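Stondum opens bench robot trial to school and college labs

Stondum has started taking bookings for Zurby, its hire-by-the-term robot arm package for small teaching labs. First units go out in April, the firm says, with up to 300 places on the list for the opening round.

The package is an arm, a gripper, a clamp-on base and a laptop licence. Labs bring their own table and glassware. Hire runs for a term and includes 2 set-up visits, plus phone help until 7pm on teaching days.

Pei-shan Yu, product lead, said most of the asking so far has been about glass. "People want to know will it break my beakers. We tell them start slow, use the cheap ones first."

Work at the Cloltarow site is now on the basic bench tasks -- racks, tongs, small dishes, beakers with liquid in. Seven tasks come ready made with the kit. Users can teach it more by moving the arm by hand and saving the postions. 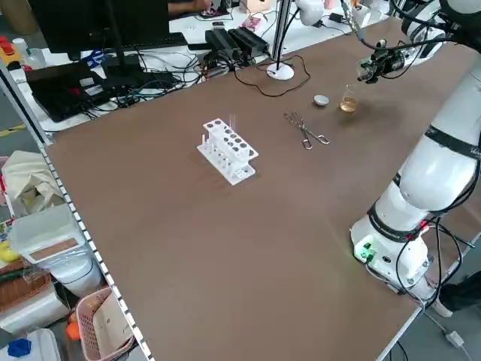

Bench work with the arm: test tube rack, crucible tongs, small metal dish and a beaker part filled with amber liquid.

Danica Vukčević, a chemistry technician who has had an early unit for seven weeks, was fairly positive. Setting up took her a morning, mostly cables. Tube racks fine. Tongs "still a bit of a faff", and she would like a shorter manual.

She also wants a quieter stop button -- the present one beeps untill you clear it on the laptop.

Price not given yet. Stondum says it will quote per site, with a lower rate for colleges taking a second arm. Rival firm Kokkinos sells a similar arm outright but does not do hire.

Bookings through the Stondum website. Delivery outside the mainland is extra, and labs need to send table measurements with the form.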